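Subject: Re: [smallhome] Sheets again -- percale, flannel and what lasts

Hi all,

Sorry for the slow answer. The stripes are on the bed this week.

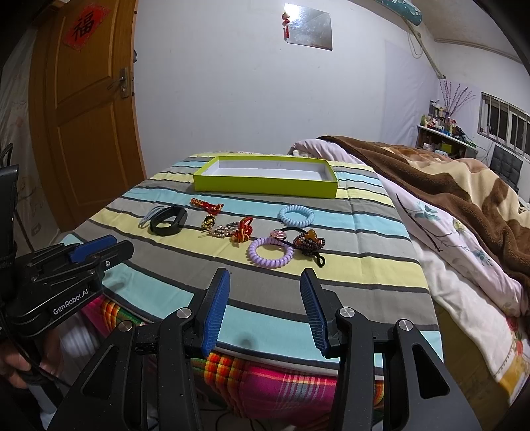
Furnton wrote:

> I'm down to one set of sheets that I don't hate. The two sets I bought
> last year have both gone pilly in the middle, right where we lie, and
> the fitted ones pop off the corners every night. I've read so much
> about thread count that I could scream. One place says never go under
> 400, the next says anything over 400 is a trick. I'm willing to spend
> some money this time but I want it to be the last time for a while.
> What do you all sleep on, and how do you wash it? Also does anybody
> still line dry? My mother did and hers lasted forever.

OK, so I've got opinions on this, and I've been wrong about sheets for most of my adult life, so take them for what they're worth.

First, the thread count thing. I'd stop looking at it almost completely. The numbers on the package get padded by counting every little strand in a twisted yarn, and a thick heavy sheet made of cheap short fibers will pill just as fast as a thin one. My favorite old top sheet is plain percale and it's marked 180 or 200, I can't read the tag any more. It's been washed every week for longer than I'd like to admit and it's only now going thin near the hem. The sateen set I paid too much for had a huge number on the front and it looked like an old sweater by the second winter.

What I look at now is the weave and whether it's all cotton. Percale if you sleep hot, flannel if you sleep cold, and I leave sateen alone because it snags on everything (our dog is not gentle). Blends dry fast and don't wrinkle, I'll give them that, but every pilly sheet I've owned has been a blend except the one. Rub the fabric hard between your fingers for a minute if the store has one open. If it's already fuzzing, put it back.

On the fitted sheet popping off -- measure your mattress! Measure it with the topper on, and the pad too. I went years thinking I had bad elastic and what I had was a mattress that was 3 inches deeper than the sheet was made for. You want elastic that goes all the way around, not only at the corners. And if you've got a good sheet that's slightly too shallow, the little clip straps that go underneath do work, they're just a pain on laundry day. I sewed a strip of old sheet into the corners of one of mine, triangle-wise, and it's held fine. Ugly as sin underneath but who's looking.

Washing: I used to do everything hot with a big scoop of detergent because that's how I was raised. I've gone down to warm and less than half the soap, and the sheets feel softer without any fabric softener at all. Softener seems to leave a coating that makes cotton feel a bit slimy to me and it doesn't soak up sweat as well. Don't wash sheets with towels. Don't wash them with anything that has a zipper either, I lost a pillowcase that way. Turn the pillowcases inside out and shake the corners, they collect the most amazing lint.

The one trick I'd really push is rotating. I've got three sets and I put the clean one at the bottom of the pile so they all get used in turn. Before that I had a favorite and it got washed and put right back on, over and over, and of course it was the first to go. Turning the fitted sheet head to foot each time helps too, if yours is the same at both ends, so your hips aren't always grinding on the same spot.

And yes, I line dry! Not in the dead of winter, but from May on I've got a rope across the yard and the sheets go out before 9 in the morning and they're done by lunch. They come in stiff as a board and smelling wonderful. If you don't like the stiffness, ten minutes in the dryer on low fixes it. I do think it's a lot of why your mother's lasted. All that stuff in the lint trap is your sheet, after all. The only thing to watch is strong sun on dark colors. I had a navy set that went a sort of purple along the fold, so now anything dark gets hung in the shade or brought in early.

Color is a matter of taste but I'll put in a word for stripes. I had plain white for years and every coffee drip was a tragedy. On stripes you don't notice, and you can tell right away if you've put the sheet on crooked. The other thing I like is that they're easy to mix. A solid top sheet in any one of the stripe colors and it looks like you planned it.

When a set does wear out, don't throw it away. The middle goes first but the sides are usually good for years. My grandmother used to cut a worn sheet right down the center, swap the halves so the outside edges met in the middle, and sew it back up. I've done it once. You do feel the seam, so I'd only do it for a guest bed or a kid who sleeps like a log. Mostly mine turn into drop cloths, dust covers and frost covers for the tomatoes, and the flannel ones make the best cleaning rags there are.

As for where to spend the money, I'd buy one good percale set, wash it a few times and live with it for a month before getting the second. If they shrink so much they won't go on the bed you'll be glad you only got the one. Most cotton will shrink a bit in the first couple of washes whatever the label says, so if you're between depths go for the deeper.

Does anybody here have experience with linen? I keep looking at it and then looking at the price and closing the page. I'd like to hear from someone who's had it at least a couple of years, and whether it's scratchy at first or if that's just talk. Also, if you've found a way to fold a fitted sheet that doesn't end in a ball, I'm all ears. I've watched the videos. I still get a ball.

Happy washing,
from a very breezy back yard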